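3.2 Letter spacing and reading distance in handmade signs

The second part of the study dealt with signs made by the people who use them, as opposed to signs ordered from a print shop. Handmade signs are common in shared workshops, school halls and market stalls, yet most work on legibility has been done with printed type on flat board. Van Loon and Peeters (Section 2.1) noted that cut letters differ from printed ones in three respects that matter for reading distance: the strokes vary in width, the baseline is seldom straight, and the spacing is set by eye.

We collected 245 signs from sites in and near Tudcombe. Signs were left out if they were mostly handwritten, if the letters were under 20 mm tall, or if the text ran to more than four words. This left 141 signs for the reading trials. Each was coded by two raters (Lehner and Shakya) for letter case, baseline shape, number of letter colors, and the lightness contrast between letter and ground. Where the raters differed, a third rater (Hendriks) made the final call. Most differences concerned baseline shape, in particular whether a slight rise at one end of a line should be coded as "curved" or as "uneven." We settled on "curved" only where the whole line followed a single bend.

Reading distance was measured in the long hall at the Stevwood site. A reader began at the far wall and walked toward the sign until every letter could be named without error. The hall lights were kept at one setting, and trials were held in the morning with the blinds down. Trials from one Saturday were dropped after a blind was found open, and were run again the following week. Fifty-seven readers took part. None had seen the signs before, and each read no more than 20 of them.

Lightness contrast was the strongest predictor of reading distance, as expected from earlier work on print. The number of letter colors had no clear effect once contrast was taken into account. Signs with many colors were read as far away as signs with one color, provided that each letter stood well clear of the ground. On pale grounds this condition often failed for yellow letters, which were the most frequent source of errors. On black or dark blue grounds the same yellow letters were named early and with few mistakes.

Baseline shape had a smaller effect than we had assumed. A gentle arc did not shorten reading distance for words of four letters or fewer (Figure 4). For longer words the letters at each end were tilted further from upright, and errors gathered there. Mixed case also had little effect in short words, although readers often reported the larger capitals first and then went back to the rest of the sign.

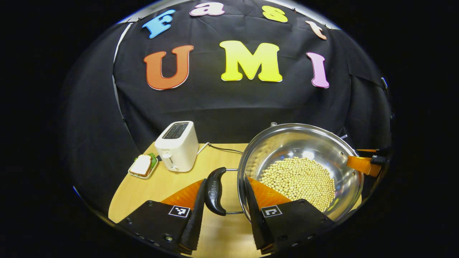
Figure 4. Multicolored cut foam letters on black fabric, with an arced upper line in mixed case and a larger second line in capitals.

Spacing was harder to assess. We measured the gap between neighboring letters at its narrowest point and divided it by the mean letter width. This ratio works well for straight-sided letters such as H and N but overstates the tightness of pairs such as L and T, where the open space lies above or below the narrowest point. An area-based measure was tried on a subset of the signs and gave a better fit, but it took far longer to apply and the raters agreed less often. The simple ratio is therefore used in the model reported in Section 3.3, with open pairs marked by a separate term.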